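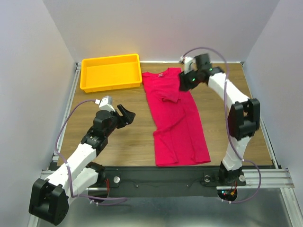

5 min read

The folding bench at the Heleveck shared workshop in Oltstead has its second arm at last, and the members who have been building it through the winter spent a good part of this month teaching the pair to deal with a T-shirt.

If you have stopped by the workshop since October you will probably have seen the thing growing in the back corner, first as a bare tabletop with a rail down each side, then with one white arm bolted to the near edge, and now with two (and three walls, which went up in a pale lavender gray after a long and rather enjoyable argument about paint). The group calls it Nonduvden, a name that was scribbled on the first parts box and stuck. Everything about it has been put together on workshop evenings by people with other jobs, and it has gone along at the pace you would expect from that, quick in the weeks before the holidays and then hardly at all until the new year.

The idea is simple enough to say. A shirt goes down on the table, the two arms fold it, and the folded shirt ends up in a yellow plastic tray toward the back. The saying of it took one evening, and the doing has taken all the ones after that! Cloth is a miserable thing for a machine to handle. A block of wood stays the shape it was when you let go of it, but a sleeve slides and bunches and catches on its own hem, and it never lands quite the same way twice. The members picked a bright magenta-pink shirt for the current round of work, which shows up nicely against the light brown wood grain, and one of the sleeves is the first thing the arms are asked to bring in toward the middle.

Each arm carries a black gripper with a small white camera mounted near it, so the software gets a close view of whatever the fingers are near. For now the arms learn by being led. A member sits down at a pair of hand controls and does the fold slowly, the arms copy along, and the whole attempt is saved. The group had saved 2,322 attempts at last count, good and bad together, and has been going back through them to sort out the ones where the cloth was dropped or the collar got pulled crooked. It is slow work and best done with company, which may be why the sorting evenings have turned into some of the better attended ones of the season, with soup going on the hot plate by the door and a fair amount of cheering when somebody finds a really tidy sleeve.

The results so far are mixed and the members are happy to tell you so. In the most recent set of runs, with nobody at the controls, the arms were given 47 tries at the full fold and got all the way to the tray on 8 of them. Most of the rest went wrong at the same spot, where the second sleeve has to come over on top of the first and the gripper picks up both layers at once. There was one lovely run in which the shirt was folded very neatly inside out, and the group is still talking over how that came to pass.

A good deal of the building had nothing to do with folding at all. The table itself was the easy part. The aluminum rails along the sides had to come off and go back on when the walls were found to be leaning, and the black mounting plate that holds both arm bases was drilled, thrown out and drilled again on a fresh piece. Then there are the cables. The purple ones that run down from the top of each arm were first fastened tight along the links, and the left one kept tugging at its plug whenever the arm stretched for the far side of the table, so both now hang loose on the outside. It looks a little untidy, and it has been no trouble at all since the change. There is still some wiring under the plate that wants a proper cover, and a cover is on the list, somewhere below a new fuse and above sweeping up.

Some of you will remember Tyagi, the workshop's earlier sorting machine, which spent a happy year or so putting screws into the wrong jars. Its power supply and its emergency stop button have both been given a second life on the new bench, and the rest of it is on the shelf above the lathe for anybody who wants motors. Please do ask before taking the belt, as the loom people have their eye on it.

What comes next depends on who turns up. The group would like to try the bench on towels, which ought to be kinder than shirts, having no sleeves to speak of, and a few members are keen to move on to long sleeves right away, which the others think is asking for heartbreak. There is also a need for more shirts. They should be clean, adult sizes, with short sleeves and no buttons, and it doesn't matter in the least if they are faded or have the name of a fun run across the front. Different colors are very welcome, as the arms have seen a great deal of pink and the group would like to know how they get on with something else. A box has been put out under the coat hooks.

Visitors are welcome to come and watch on any open evening, and children too, so long as they stay behind the yellow tape on the floor while the arms are moving. You don't need to know anything about robots to take a turn at the hand controls. Two of the steadiest folders in the group came over from the quilting table, and had never touched a soldering iron before the fall. New hands get 3 practice folds before anything is saved, and a bowl of soup if there is any left.

Posted 15 February 2025 in Workshop News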